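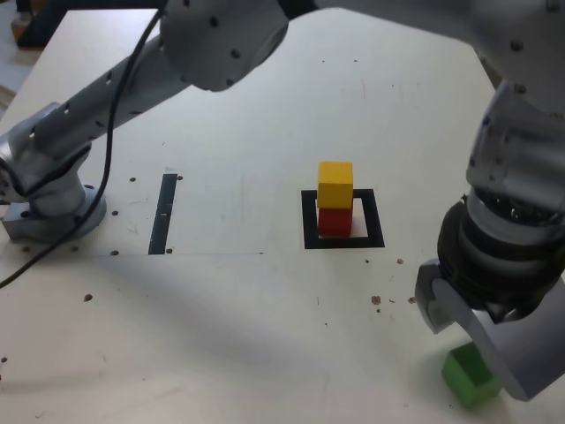

How long does it take a complete beginner to teach a robot arm to stack blocks?

In our club it takes most of a school year, meeting two evenings a week, and a good part of that time goes to things other than the robot.

I get asked that at every open house, and I always want to give the longer answer, so I'm putting it on the blog where I can go on as much as I like. (My family has heard it. They are very patient.)

We are the Womosska Robotics Club, and I've been one of the adult mentors since my own kid joined, which makes me sound more qualified than I am. I came in knowing how to fix a sprinkler timer and that was the whole of it. The students are in grades nine through twelve, and this fall we have 31 of them signed up, our biggest group yet! We had to borrow stools from the art room.

Our big project is the stacking event at the Janance Challenge. If you haven't come across it, the rules are pretty friendly. You get colored cubes and a square marked on the table, and the cubes have to end up stacked inside the lines, in the order the judge calls out. A run lasts 225 seconds. Touching the line costs you a little, knocking over your own stack costs you a lot, and a stack with a third cube on it earns a bonus that everyone wants and very few teams get.

Red on the bottom, yellow on top of it, green to go. That's the order we've been practicing, and I can tell you I have dreamed about it. Two cubes is a nice, calm, cheerful thing to do with a robot arm. The third one is where the room goes quiet and people start holding on to each other's sleeves.

The trouble is mostly the letting go. I had always pictured the grabbing as the hard part, and the new students do too, but our kids had the grabbing working decently by the end of August. Opening the fingers is another matter. If one side lets go a hair before the other, the cube gets a nudge, the one below it shifts, and you hear that little wooden clatter followed by a groan. We kept a tally over the summer sessions of how many tries it took to get a full three-cube stack that stayed put while we counted to ten, and the first one came on try 103. There was screaming. The chess club next door came over to see if somebody was hurt.

What helped us most was slowing down. One of the juniors wrote a gentler ending to the move, so the arm comes down, waits a moment, opens a tiny bit, waits again, and only then opens the rest of the way. It costs time on every cube, and there was quite a debate about it (a long one, with a whiteboard), but a slow stack beats a fast pile on the table.

The other thing that helped was taking turns properly. We used to let whoever was quickest to the keyboard do the driving, and the quiet kids ended up reading the rulebook in the corner. Now everybody gets a spell writing moves, a spell watching the clock, and a spell keeping the notebook. I love the notebook. It has gotten so full of drawings and crossed-out ideas and remarks about snacks that the cover has come off, and I think it's the best thing we've made.

We use the Kemotero lesson packet for the first few weeks, mainly for the safety rules and the warm-up exercises, and after that we wander off on our own. If you're starting a club, I'd say plan on a good long stretch of warm-ups. Have them move the arm to a spot and back until they can guess where it will go before it goes there. It feels slow and the kids will complain. Ours did, loudly, and then the same ones turned around and told this year's ninth graders that they had to do it too.

Money, since people ask about that as well: dues are 70 dollars for the year, and the Venkataraman Fund covers it for any family that would like it covered. You just check the box on the form. Please check the box if you need it, that's what it's there for.

Our practice rounds start in a couple of weeks and parents are welcome to come and watch. Park on the gym side, bring a sweater because the heat in that wing has a mind of its own, and if you see a team about to place the third cube, kindly wait to close the door until they're done.

Posted Oct 1, 2024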